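Flower arranging task — collect more demos or fix the grasp first?
Student Robotics board > Manipulation

dirnomar_dan
Posted November 24, 2022

Hi all, long time reader, first real post. I'm on a student team (we call ourselves Kadar) and our project this term is getting one arm to put tulips into a glass vase. Sounds cute, right? It was my idea and I am paying for it daily.

We started in October with wooden dowels and everybody was thrilled. Dowels are straight and stiff and they don't care how hard you squeeze. Then we moved to flowers — the stems curve, the heads are heavy, and the arm picks up too close to the bloom and swings the whole thing sideways into the rim.

My teammates want to record 1,000 teleop demos and let the policy sort it out. I think that's a lot of evenings spent teaching it our own bad habits. Thoughts?

prokier_fan
Team grasp here. If your people can't place a stem cleanly by hand control, more recordings won't save you. How many good ones in a row can your best operator do?

dirnomar_dan
Best streak is 9, and that was me on a very good night with a lot of coffee. Usually it's 3 and then a bump.

mossybench
Going to disagree with prokier_fan. Our club had the same fight over a cable task and the sloppy demos were useful, as long as the operator recovered at the end. Throw out the failures, keep the ugly successes. We trained on the Ayaaba lab's leftover set plus ours and it got a lot better at fixing its own misses.

prokier_fan
A cable doesn't tip over and break if you nudge it, though. Glass does!

mossybench
So practice on a plastic cup. You can change the vase later.

dirnomar_dan
We tried a cup for two weeks and the policy fell apart when we swapped it out, I'm guessing because clear glass looks so different to the camera. So glass stays. I should have posted the setup at the start, sorry. We lay the tulips flat to the right of the vase and the arm comes in from the left, so every stem means a reach over or past the glass.

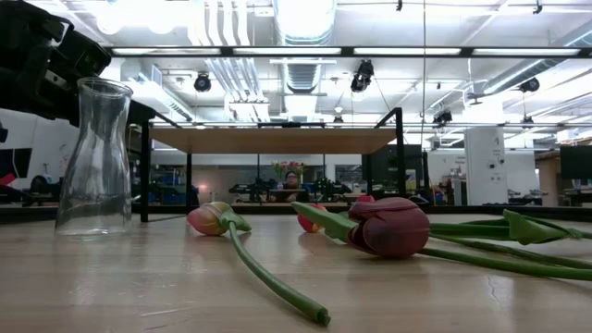

mossybench
Have you thought about starting each run with one stem and only adding the others once that works? When ours had a pile to choose from, it would hesitate between two targets and then grab at neither.

dirnomar_dan
We haven't, and I kind of want to try that tonight. My teammates will say it's cheating.

prokier_fan
It's not cheating, it's a curriculum, tell them that. And put the flowers on the same side as the arm while you're at it. Why make it cross the vase at all?

dirnomar_dan
The rules for our demo day say vase nearest the arm. Don't ask me, I didn't write them.

prokier_fan
Ugh, fine. Then grab lower on the stem and lift straight up before you move over. I'd still do that before recording a single new demo.

dirnomar_dan
OK — one stem, low grasp, straight lift. I'll run a small batch and report back in this thread.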